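Small white projector keeps pointing at the wrong spot, where do I put it on the table?

Posted in Home Workshop & Hobby Rooms, July 29, 2024

Nosipho Engelbrecht

Hi all! I finally have a proper table for my evening sketching group here in Altthorpe and I love it. Light wood, lovely grain, black rails along the side and the back. I want to throw line patterns onto a wall so we can trace them on big paper, and I've been trying to find the best home for the projector. At the moment I like the back left corner, which leaves me heaps of table to work on! 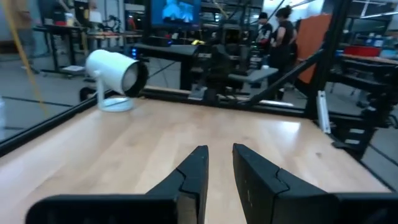

The back-left spot, head tilted to the right.

My trouble is twofold. The pattern comes out wider at one end than the other, and the ceiling light bounces off the wood so much that the faint lines are hard to see. Should I raise it, move it, or swap the table top for something darker? I'd hate to cover that grain.

Strand

Please don't swap the top, it's gorgeous! The wide end is keystone. When the head is at an angle to the wall, one side of the picture has farther to travel and spreads out. Turn the whole base until the head faces the wall squarely, then do any up and down tilt last. If yours has a keystone setting in the menu, start with that at zero and only nudge it at the end.

For the glare, put down a piece of dark felt while you're projecting and roll it up afterward. I got mine from the remnant bin in May and it has been the best 2 dollars I ever spent on my hobby room. You can still enjoy the wood the rest of the time!

adelico_fan

just turn the ceiling light off

Proma

Strand has it right about squaring up. I'd add one thing: once you find a spot that works, put a little masking tape on the table along the edge of the base. I lift mine off for every cutting job and with the tape it goes back in seconds. Do the same on the floor for your easel, if you use one. Tracing big is so much fun, have a great time with it, and post some of the group's drawings when you can!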